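Support > Club & Event Software > Scoring > Ticket log

4 min read

Search tickets Go Clear

Live leaderboard shows second-round leader in 43rd place

Product: Sevico Scoring
Opened by: Asabe Adeleke, Bamville Ladies Open
Priority: High (customer's word was "biblical")

7:10 a.m. Customer reports that the public leaderboard has been wrong since the first group finished nine. The player who slept on the lead is listed 43rd. A player who withdrew last night with a bad wrist is tied for second, and by all accounts is having the round of her life.

7:25 a.m. Asked for the usual: browser, screenshot, have you refreshed. She has refreshed. She has refreshed in ways I would not put in a ticket.

7:40 a.m. Paper cards match what the walking scorers typed in, so the scores are going in clean and coming out strange. Raw feed looks fine at our end. Moved on to the sort order.

8:05 a.m. Found one thing. The event was set up as a copy of last year's, which was a Stableford. In Stableford the big number wins. In stroke play the big number goes home early. Part of the board was still sorting high to low, and it was very confident about it.

8:15 a.m. Changed format to stroke play and republished. Leader is now 16th. Progress, of a kind. Customer says the player's mother has phoned the clubhouse.
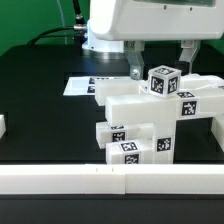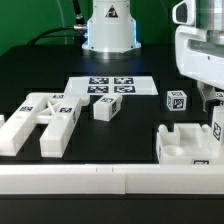

8:50 a.m. Reply added by Barry Dunmore: Check the par for the 16th before you touch anything else. We had this at our place in July. The club had moved the tee up and changed the hole from a five to a four, but the template kept the old card, so everyone who had played it got a shot they hadn't earned and everyone who hadn't played it yet looked worse than she was. Also, withdrawn players stay live until you close their card by hand. The WD button only changes the color of the name.

9:05 a.m. He's right on both. The 16th was in as a par five. Corrected it, then closed the withdrawn player's card, which ends a promising run.

9:20 a.m. Board rebuilt from round one. Leader is leading, by 2. Customer checked the top of the board against paper and agrees with it.

9:30 a.m. One leftover: the big screen by the practice green still shows the old order. It runs off a saved page and picks up changes every 200 minutes - I have asked who chose that number and am told it was a typo for 20 that got through testing. Customer has unplugged the screen and plugged it back in. Fixed.

9:45 a.m. For whoever gets the next one: when an event is copied from an old template, check format, par by hole and open cards before the first tee time. The copy tool brings over everything, including last year's sponsor, who is still thanked at the bottom of the draw sheet. Raised separately.

Status: Resolved, pending draw sheet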